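更新日期：11/19/22

# 常见问题：Jerkdale 共享厨房与早餐互助

这一页回答新成员最常写信来问的问题。中文不是我的母语，如果有的句子读起来不太自然，请您原谅，也欢迎告诉我怎样改。规则的内容以本页为准，墙上贴的旧纸是九月以前的，已经不用了。

## 一、加入和费用

**谁可以使用共享厨房？**

住在 Jerkdale 楼里的人都可以使用，包括短期租住的人。您需要先填写一张登记表，表放在一楼信箱旁边的架子上。填好以后投进标着 Tokon 的信箱。Tokon 是我们的登记系统的名字，它不是一家公司，经常有人问这个。

**要交多少钱？**

每个月 11 欧元，每户一份，不按人数计算。这笔钱用来买油、盐、洗碗液、垃圾袋和纸巾。水果和奶制品也从这里出，但是数量有限，请看下面第二部分。

**中途搬走，可以退钱吗？**

已经开始的月份不退。还没有开始的月份可以全部退还，请在搬走以前写信告诉我们您的账户。搬走以后再写信也可以，只是处理的时间会比较长。

**我可以带客人来吗？**

可以，一次最多两位。客人用厨房的时候，您本人应该在场。客人弄脏的地方由您负责打扫。

## 二、公共食品

**哪些食品是公共的？**

放在公共架子上和冰箱最上面一层的食品是公共的。冰箱的其他层分给各户，层板前面有门牌号。没有写号码的东西，过一个晚上以后就当作公共食品处理。

**水果怎么分？**

每户每次拿一个。牛油果比较贵，所以请您只在当天要吃的时候拿。还硬的请放在室温里，不要放进冰箱；已经软的才放进冰箱，并且在 2 天以内吃完。

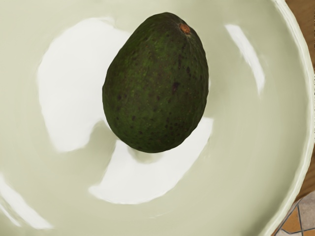
如果您切开以后只吃一半，请把有核的那一半包好，写上日期和门牌号，放在自己的那一层。包的时候保鲜膜要贴紧果肉，这样变色比较慢。切开的水果不可以放回公共架子，即使看起来还很新鲜。

**怎么知道牛油果熟了没有？**

把它放在手掌里，用整个手轻轻地握。能感觉到一点软，就是可以吃了。请不要用手指尖按，按过的地方里面会变黑，下一位拿到的人会不高兴。只看颜色不太可靠，有的品种熟了以后还是绿的。

**怎样让它熟得快一点？**

和香蕉或者苹果一起放进纸袋，把袋口折上。需要几天和房间的温度有关系，请每天检查一次。微波炉可以让它变软，但是不能让它变熟，味道也不好，我们不推荐。

**牛奶放在哪里？**

没有打开的，请看包装上的说明：常温的放在架子上，冷藏的放在冰箱门里。打开以后全部放进冰箱，并在盒子上写打开的日期。早餐以后，请马上把牛奶放回去，不要留在桌子上等别人收。

**我对牛奶过敏，有别的选择吗？**

有。我们从 Herrera 商店订燕麦饮料，每个星期送来一次。请在登记表的备注里写清楚您的过敏情况。写得越详细越好，例如是完全不能碰，还是少量没有关系。有坚果的食品必须放在带盖子的盒子里。

**过期的东西谁来扔？**

谁先看见谁扔。如果是有门牌号的食品，请先在门上留一张纸条，第二天还没有人拿走再扔。已经发霉的可以立刻扔，不需要留纸条。

## 三、早餐桌

**早餐几点开始？**

早上 8 点。桌子可以提前用，但是请小声说话，厨房隔壁有人睡觉。晚来没有关系，只是热的东西可能已经没有了。

**桌子上应该摆什么？**

每个人自己带杯子和勺子。公共的大碗放水果，牛奶放在碗的旁边，方便大家拿。面包用布盖上。请不要把热锅直接放在木头桌面上，去年留下的一个圆印子到现在也没有擦掉。
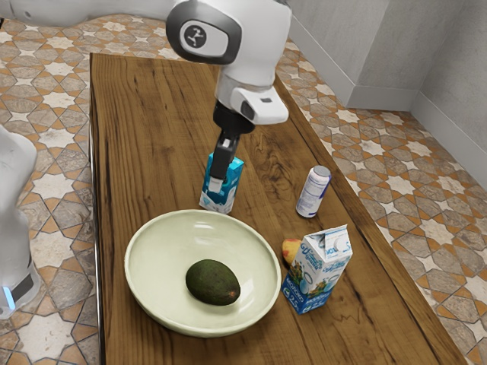

*桌上的小盒牛奶和装着牛油果的大碗*

**可以把早餐带回房间吗？**

可以，但是请用自己的盘子。公共的碗和盘子不离开厨房。我们在九月少了好几个碗，后来是在三楼的走廊找到的。

**桌子怎么清洁？**

先用干布把面包屑收到手里，再用微湿的布顺着木纹擦，最后再用干布擦一遍。不要用有漂白成分的清洁剂。如果牛奶洒了，请同时看一下桌子下面，因为桌板之间的缝会漏。

**孩子可以自己来吃早餐吗？**

可以，但是炉子和刀只能由大人使用。切水果，特别是取牛油果的核，请大人来做。可以用勺子把核挖出来，不必用刀尖去敲。

## 四、设备和其他

**洗碗机坏了怎么办？**

请先检查下面的过滤网，大多数时候是那里堵了。洗干净以后还是不动，就在门上挂“停用”的牌子，然后打内线 469。请不要自己拆后面的板。

**Grulik 柜子的钥匙在哪里？**

Grulik 柜子就是窗户左边的那个高柜子，里面有大锅、烤盘和备用的杯子。钥匙挂在柜子侧面的钩子上。用完以后锁好，钥匙放回原处，不要放在口袋里带走。

**垃圾怎样分类？**

果皮、果核和咖啡渣放进棕色的桶。牛奶盒要先冲一下，压平，再放进黄色的桶。玻璃瓶请自己带到楼下的院子里。棕色的桶夏天每天倒，冬天隔一天倒。

**我想提一个新的建议，应该写给谁？**

请写在厨房门后面的本子上，写明日期和门牌号，没有门牌号的我们没有办法回复。关于费用的问题请不要写在本子上，用登记表背面的那一栏。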